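Gripper fault halts table trials at Hayes building

Trials on one of the tabletop robot arms in the Hayes building were stopped for 11 days in March after the gripper failed to let go of an object and the arm carried on with its next move. The arm struck the side of a basket and pushed it off the table. No one was hurt, and the person supervising was outside the marked area when it happened.

The arm had been running a sorting routine in which small objects are picked up from a cloth-covered table and placed in a basket. Shortly before 3 p.m. it picked up a block, moved over the basket and was told to open. The fingers stayed shut. The control software recorded the release as complete and sent the arm back across the table at normal speed, lower than it should have been with a part still in its grip.

Kofi Zakaria, who looks after the arms, pressed the stop button once the basket had gone over. He said the hit itself was minor but the false report was not.

"The software was told the fingers were open and it believed that," he said. "There was nothing checking it against the real finger position. A jammed gripper I can live with. I don't want one that says it's fine."

An inspection the next morning found two causes. A screw in the finger linkage had worked loose and was catching on the housing when the fingers closed fully. Separately, a software update installed the week before had changed the way the controller waits for the gripper. Instead of reading the position back, it waited 200 milliseconds and then marked the step as done. The old setting had been overwritten without anyone noticing.

The screw has been replaced and fixed with thread lock, and the position check is back in place. If the fingers do not reach the commanded position, the arm now holds still and waits for a person to clear the fault. Top speed over the table has also been cut by 20 percent until the end of the term.

The update had gone to 3 arms in the building. The other two, known as Loson and Grenarex after the projects that paid for them, showed no mechanical wear but had the same missing check. Both were corrected before they were switched on again. The gripper supplier, Brukotex, has been sent the logs and the old screw.

Work has restarted with light objects only – a plastic cup, a ball, a small red cylinder – and with the wicker basket on the table. Heavier items stay off the list until the linkage has been looked at a second time.
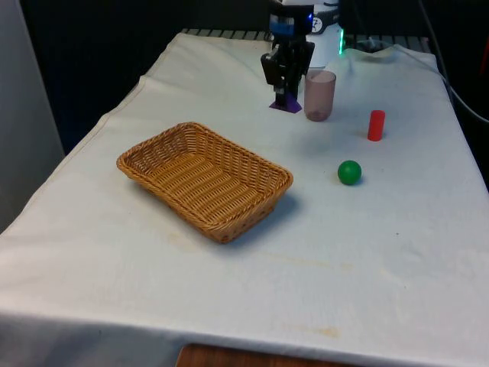
Robot Handling Group, Department of Mechanical Engineering

Anyone booked on the arms should read the revised start-up sheet before their next session. It adds one step: open and close the gripper by hand command, watch the fingers, and compare what they do with the position shown on the screen. If the two differ, press stop, leave the arm where it is and report it to Kofi Zakaria. Please do not try to free a stuck part with the power on.

Sessions lost during the stoppage can be rebooked through the usual calendar. Morning slots are open now, and evening slots will return after the second inspection.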